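Search this site

Erkwood Robotics Club – Minutes, December meeting
Start: 4:15 p.m.
Chair: Lutfa Barua
Notes: Farzana Siddiqui

1. Last month's minutes
Approved with one fix. The driving team's name is Rotmont, with one t at the end.

2. Hukex team, drawer task
Lutfa went first and we let her run over because this is such fun to follow now! The task for the Akanda meet is to put a drink can away in the nightstand drawer. The team has logged 596 practice tries this term and the arm is getting so much smoother.

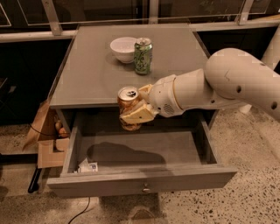
Grip height got the longest talk. Farzana wants to take the can lower down so it has less distance to drop. Lutfa likes having the top clear, as with the orange can held upright over the open drawer, where the pull tab is easy to see. Both ways will be tried. The green can and the white bowl stay at the back of the tabletop as things the arm must not bump. Time limit at the meet is 60 seconds per run – we all thought that was generous until we tried it.

Next, whether a can has to stand up in the drawer. The rules only say "inside, released, not dented." Lying down is allowed, so the team will practice it as well. Great news for anyone who has fought with a shallow drawer.

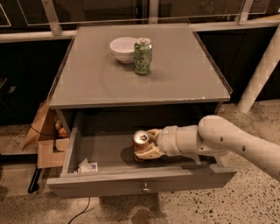

3. Akanda meet
We get two runs, best one counts. Erkwood is sending Hukex and Rotmont. Permission forms go to Farzana before winter break, please please please. Lutfa will ask if we can set up the night before.

4. Actions
Lutfa – write up both grip heights, share with the team
Farzana – forms, ride list
Everybody – bring empty cans, any brand, no dents

5. Any other business
Rotmont would like the long table back. Agreed.

Closed 5:20 p.m.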